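Wakus Robotics Club: Frequently Asked Questions

Who may join?
Any student enrolled at Gillow may join. No previous experience is required.

When does the club meet?
Members meet for 2 hours each week in the Modley workshop.

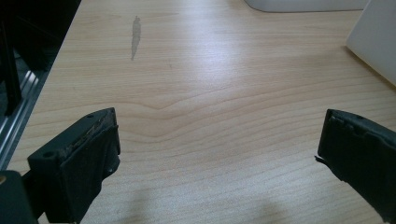
Is there a fee?
Yes. The fee is due in April and covers shared parts. Replacement finger pads are issued at no charge.

How large are teams at the Eide meet?
Each team has 3 members.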